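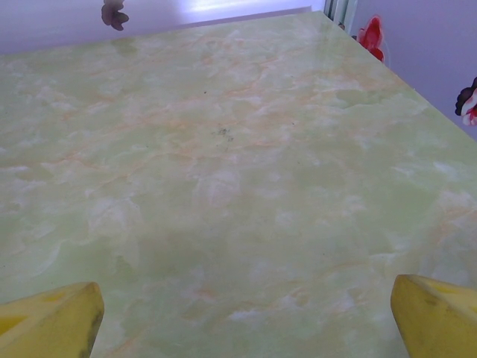
Just let it learn by itself, one reader wrote under my last column, you wouldn't hold a kid's hand through 2,668 table wipes. Fair point, and I've been chewing on it all week. Also wrong, I think. Mostly wrong.

First, people do hold kids' hands. For years. Second, a kid shows up with a body it has been practicing with since before it could talk, and the arm shows up with two fingers and no idea what a tabletop is for. Somebody has to show it. Slowly, and the same dull thing again and again.

What bugs me is how the showing gets talked about. Like it's the cheap part. The model gets the slides, the model gets the funding, and the person at the controls gets a chair with a bad back and a quota. At Tondon, where I did demos for 9 weeks, the quota was 120 a day. You can hit 120. I hit it. You hit it by rushing, and then what the arm learns is rushing — the overshoot, the little panic stop just over the surface, the second try. It can't tell wich part was the task and which part was me wanting lunch.

So here is my actual position. Fewer demos, better ones, and pay the people who do them like it's skilled work. Because it is skilled work. A patchy surface, thin veins wandering across it, a small dark smudge near the middle of it. Is that dirt or pattern? A person decides without noticing. The hand goes over to it or it doesn't, and that decision is the whole lesson. Do it carelessly and you've taught the thing to scrub at stone pattern forever.

By hand or by remote? Folks get religious about this. Hand guiding, you feel the weight, you feel when you're forcing it. But your arm's in the way and you get tired. Remote, you sit back, and you lose touch completely unless the rig gives some back, and the Lambrechts setup I used gave nothing. I pressed too hard for days before anyone told me. My vote is hand first, remote later, once you know what too hard feels like. Some at Sultenia do it the other way round and swear by it. Fine. Show me their contact tasks.

To the reader again, since I was short with you in the comments. Letting it learn alone works nicely where mistakes are free. A sim, a game. On a glossy table in a real room a mistake is a scratch, and then somebody has to explain the scratch.

One more thing. Keep the bad demos, but mark them bad. We threw ours out every night and I still think that was dumb, there was alot in there on how a grasp goes wrong. Five good ones and a labeled bad one, I'd take that over a day's quota.

More on pay next time. I have numbers, need to check them first.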